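From: Zorica Kadrić
To: Pludlow Walkers list
Date: Wednesday, July 1, 2026
Subject: Re: [pludlow-walkers] Which way up Mumel?
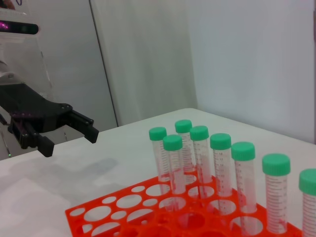
The white table, mentioned further down.

Hello Kwame, hello all,

Kwame wrote:

> Four of us are going out in September and we've got one free day for Mumel.
> The guidebook (the old Starbridge one, 265 pages and not one of them any use
> after rain) says to go up by the chapel and down through the beech woods.
> A chap at work says that's the wrong way round and his knees have never
> recovered. Biljana did it years ago but can't remember which side she came
> down, only that there was a very good soup.
>
> Does anyone have a view? Also is the hut open on weekdays, and do we need
> to carry all our water? I'd like to avoid a repeat of last year.
>
> Kwame Akpalu

I do have a view! I have been up Mumel twice now, once each way, the second time only last month with my cousin Vesna, so for once I can answer something on this list while it's still fresh.

Go up by the chapel. Your chap at work is partly right, in that the beech woods are steep and the path is all roots for the first bit below the ridge, but if you go the other way round you get the chapel steps at the end of the day, and those are much worse. They're cut for somebody with very short legs and they go on for ever. I came down them the first time and had to do the last stretch sideways like a crab, with an elderly man in slippers overtaking me. Going up them in the morning is fine. You puff a bit and there's a bench.

So, in order. You park (or the bus drops you) at the sawmill, at 700 metres. The chapel is the white one you can see from the road, not the one with the green roof, which belongs to the next village and will cost you half an hour if you set off towards it, as Vesna and I did. After the steps the path goes into meadow and it's easy for ages. The hut is at 830, which looks like nothing on the map, but the path dips twice on the way there and you climb the same bit of hill again, and I remember feeling rather cheated. Then it's a proper pull up to the top at 1198. There's a metal box with a book to sign. The pen didn't work in June so take one.

The hut: open at weekends through the summer, and on weekdays it depends entirely on Tihomir Đorđević, who has the key and the soup. Ring him the evening before. There's a number on the board at the sawmill, but it has one digit scratched off, so I'll send you the full one privately. He speaks some German and a little English and is much happier if you say how many of you want to eat. It's bean soup, and I expect it's the same one Biljana remembers. Bread comes with it. Vesna asked for the recipe and he gave her a long answer that didn't include one.

Water is the thing I'd be careful about. There's a spring marked on the Starbridge map just above the hut, and both times I've been there it was a damp patch with some wasps. The tap at the hut is all right when the hut's open. Otherwise, carry everything from the bottom, and more than you think, as the last part has no shade at all and you'll be in it around midday unless you're much earlier risers than I am. I took a litre and a half and had finished it on the way down through the beeches, where I got quite cross with Vesna over an orange.

Now maps. I know some of you swear by the Starbridge and I do still have mine, but the paths on the north side have been moved since it was printed (there was forestry work, and a landslip too I think) and it shows a track going straight across what is now a fence. The Kneževič sheet is newer and much better. It's a horrible thing to fold, mind you. I've been comparing the two ever since I got back, on the white table you'll see at the top, and I've pencilled the changes onto the old one. If anybody wants to borrow it they're welcome, only please don't ink over my pencil, I'm not sure about all of it. The bit I'm least sure of is the junction under the ridge, where Kneževič has three paths meeting and I only remember two. If you pass it, Kwame, would you have a look for me? There ought to be a cairn. The left-hand one is yours.

One more thing about the beech woods. Coming down, you'll get red and white marks on the trees nearly all the way, and then at the old charcoal clearing they stop. Don't panic and don't follow the wide track, tempting as it is — it ends up at a quarry. Cross the clearing and keep the stream on your right, and the marks start again on a big split trunk. First time round we stood in that clearing for so long that I ate a second lunch.

Poles: yes, if you have them. Boots: I wore my light ones and was fine, but it was dry. If it's been raining I'd leave the beech woods alone altogether and go back by the meadow as far as the hut, then down the forest road to the bus. Dull, but you'll keep your ankles. The last bus goes a bit before six, and it's worth checking that in September, as I have a feeling the timetable changes when the schools go back.

Two small things for the rest of the list while I'm here. The Pludlow circular on Sunday week is starting from the station car park and not from the pub, which has something on. And whoever left a green flask in my car after the reservoir walk, I've washed it and it's on my windowsill. It had soup in it too, at one time.

Biljana, if you're reading, was it the side with the stream that you came down? I'd love to know if the clearing was as confusing back then or if we're just getting worse at it. I dug out your write-up from the old newsletter and it only says "descended pleasantly", which I'm afraid I don't believe!

Kwame, give me a shout if you'd like the map before you go. I'm away the last week of August, so either collect it before then or I can leave it with Vesna, who is in most evenings.

All the best,
Zorica

--
Pludlow Walkers mailing list
To leave the list, reply with the word LEAVE in the subject line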